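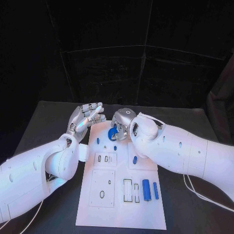
I've been teaching the arms the peg board since January, and I'm slowly getting better at it. The robot is another matter, but it only knows what I show it.

The setup at Furnen is simple enough. I wear the gloves, the arms copy me, and everything gets recorded. Jacqueline Rolland wants 200 good demonstrations before she trains anything. I have 150, and more than a few of those are slow.

The blue parts are the fiddly bit. You can't feel anything through the gloves, so you judge contact by watching the fingertips. My first habit was to rush the last centimetre, and Kristaps Pärn made me go back and redo a whole afternoon's work. Now I stop above the part, line up, then go down. 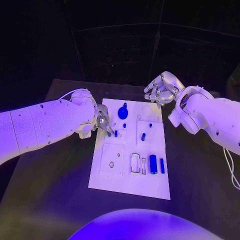

The small pegs are harder for me than the big cylinder. If the wrist is a bit off, the fingers close beside the peg, and you have to lift and try again. Kristaps says to keep some of those recoveries in the set so the robot learns what to do after a miss. I used to delete them all.

The other thing I had to learn was where to put the hand I'm not using. If it drifts over the board, it blocks the view and the recording is no good. I park it up and to the side now.

A session is nine runs, then a break. My shoulders won't do more than that. Tomorrow I'm back on the slots, and Jacqueline wants four of the runs done starting with the left hand.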